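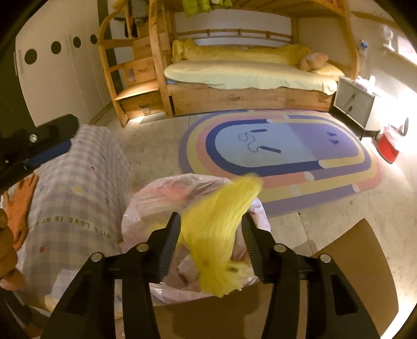
OK, I finally got into the record books at the old Wasatville chapel and I have so much to share!

The congregation started with 12 families meeting in a barn on the Painemal farm. No pastor, no stove, and hymns from memory (they owned one hymnal, and it was in German).
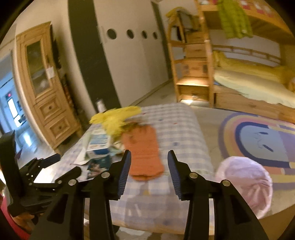
The first building burned in March, the year after it went up. They had the new one framed before harvest — the same families, plus a loan of 2,000 dollars that took them ages to pay off.

My favorite find is the bell. It weighs 909 pounds and came up from the river landing by ox cart. The minutes spend four whole pages arguing over who gets to ring it!

Aldana Godoy read the oldest pages for me, because I can't make out that handwriting at all. She found 58 baptisms that never made it into the printed history. 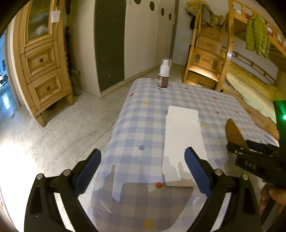

Blue and white check, with dots.

Next up is the graveyard map. If your people were Wasatville people, send me surnames and I'll look — I love doing this.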